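Gurkero Kitchen Forums > Dairy and Ferments > Home yoghurt gone thin since the weather turned

marrowfat
Wednesday, May 6, 2026

Hello all, long-time reader and not much of a poster, so be gentle with me. I've been making our yoghurt at home since the start of summer and had got quite smug about it. The milk goes in the big pot, up to 84 degrees, cool it down, stir in a couple of spoons from the last batch, lid on, leave it on the bench overnight. In the morning it would be set so firm you could turn a spoonful upside down. My mother-in-law asked for some to take home, and she does not ask for things.

Then the nights got cold and it's all gone to pieces. The last three batches have been like pouring cream. The flavour is there, a bit mild, but it runs straight off the muesli and my youngest has started calling it "the drink". Same milk (full cream, 2 litres at a time), same pot, same everything. I've ordered a fresh starter from Cullivero in case mine has worn out, but it hasn't come yet and I'd love to know whether I'm barking up the wrong tree.

Kitchen faces south and we don't leave the heating on overnight. I suspect that's the answer but I'd like somebody to tell me kindly.

pikelet_jan

Oh you poor thing, yes, it's your kitchen! Mine does exactly the same every year when the mornings turn, and every year I forget and blame the milk. The culture wants to sit somewhere in the low forties for hours and hours, and in February your bench was doing half the work for you. Now the pot is going cold before the little beggars have had time to do anything.

Easiest thing in the world is the oven with only the light on. Put the pot in, shut the door, leave a note taped over the knob so your husband doesn't preheat for a pizza on top of it (ask me how I know).

Innes Buchanan

Welcome marrowfat. I agree with Jan about the cause and I disagree with her about the oven, so I'm going to be a bore for a few paragraphs and I hope you'll put the kettle on first.

Oven lights vary enormously. The globe in our old stove in Ollon would hold a pot beautifully all night, and the one in the new stove is an LED that gives off no more warmth than the moon. If yours is a modern oven you may find the pot is colder in there in the morning than it would have been under a tea towel. Worth testing with a jug of warm water and a thermometer before you risk good milk on it. I use the old Skinner dial one that was my father's, and I check it in boiling water every now and then - they do drift.

What I do these days is much lower tech. I take the milk up to 84 the same as you, and I keep it there for a good while, stirring, until it's lost a little volume and smells faintly of custard. People rush that part. Holding it hot changes the proteins so they knit together properly later on, and milk that's only been brought up and whipped straight off the heat never sets as thick for me, whatever the weather. Then I stand the pot in the sink with some cold water around it and wait.
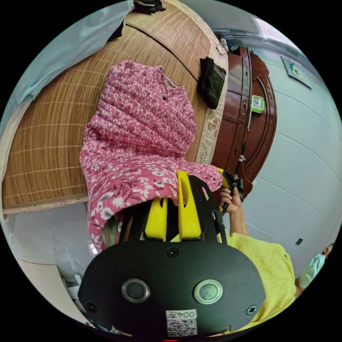 And by wait I mean really wait, and then catch it before it goes too far. In cold weather the milk drops faster than you expect once it's below 50, and if you've wandered off to hang out the washing you'll come back and find it's barely lukewarm. Stirring the starter into lukewarm milk in a cold pot is, I'd bet my good ladle, what's been happening to your last three batches. I pull it out of the sink while it's still a touch too warm and let it come down the last bit on the board, where I can watch it.

For 2 litres I use 50 grams of starter, loosened first in a cup of the warm milk so that it goes in without lumps. More than that doesn't make it thicker, by the way, it only makes it sour and a bit grainy. My sister puts in half a tub every time and we've agreed not to discuss it.

pikelet_jan

Innes, my oven light has been making yoghurt since my kids were in primary school and I'll thank you to leave it alone :) But fair point about the LED ones, I hadn't thought of that. Mine is so old the door is held shut with a wooden spoon.

I'm with your sister on the starter though. A big generous dollop has never done me any harm.

thistle_and_oat

Can I put in a word for leaving it longer? Everybody seems to be trying to keep it hotter, but I have let mine go right through to the next afternoon in a cold house and it got there in the end. It was sharp, mind you, and there was a lot of whey on the top, but I strained it through a cloth and we had it with cucumber and mint and it was lovely. I don't think it needs all this fuss.

marrowfat

This is all so helpful, thank you! I went and looked, and my oven light is an LED, so I've crossed that one out (sorry Jan). I definitely do wander off while it cools. Usually to have an argument about homework.

Innes, when you say lower tech, what do you keep it in once the starter is in? I haven't got an esky at the moment, we lent it out and it has become somebody else's esky.

Innes Buchanan

Ha, we've lost two that way.

You don't need one. Warm the pot or the jars first with hot tap water, that's the step that makes the biggest difference and it costs you nothing. Then in with the milk, lid on, and wrap the lot up as if you were sending it out in the snow. I put a folded blanket underneath too, on the bench, as stone pulls the warmth straight out of the bottom of a pot. A hot water bottle alongside is a nice extra on a really bitter night, but not touching the pot, or you'll get one side set hard and the other side runny.

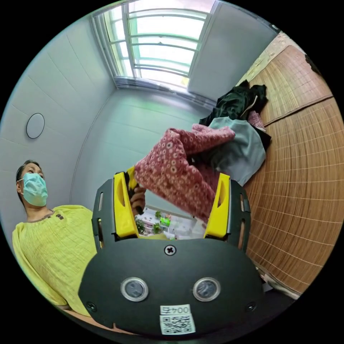
Leave it strictly alone for 5 hours before you so much as lift the lid. I know it's tempting. Every peek lets the heat out, and if you jiggle the pot while it's knitting you'll break the curd and it won't mend. As for what to wrap it in, anything soft with some give will do the job, and it needn't be smart. Something like that pink-red one with the little flower dots, all crumpled up as it is, would go round a pot very nicely, tucked in close at the sides so there are no draughty gaps. Wool on the outside of that if you have it. After your first look, if it wobbles in one piece when you tilt it, into the fridge it goes, and don't judge it until it's been properly cold overnight, it firms up a great deal.

To thistle_and_oat, I don't doubt it sets eventually, and straining is a perfectly good rescue. I'd only say that long and cool gives a slacker, stringier yoghurt in my experience, and if marrowfat's youngest is already complaining I wouldn't go that way.

thistle_and_oat

Stringy is a bit harsh! I'd call it silky. But I grant you it wouldn't stand a spoon up.

Do you top it with the skin from the milk or take it off? We fight about it at our place.

pikelet_jan

Skin ON. It's the best bit. My nan used to save it for whoever had been good.

Innes Buchanan

Off, I'm afraid, and onto toast with a bit of sugar while I'm standing at the stove.

marrowfat

Right, a report. I warmed the pot, stayed in the kitchen with my thermometer like a sensible person, and wrapped it in two beach towels and a picnic rug. Peeked early, I confess, but only the once. It's in the fridge now and it's got a proper wobble on it, not quite the summer version but miles off "the drink". I've kept the skin in, Jan, and there's already been a dispute over who gets it.

The Cullivero starter turned up as well, of course, the same afternoon. Does it keep in the freezer, or should I use it next time and retire the old one?

pikelet_jan

Freezer is fine! I've had sachets in there since last August and they still went off like a rocket. Keep your old one going while it's behaving and save the new one for when you go on holidays and forget to hold back a spoonful.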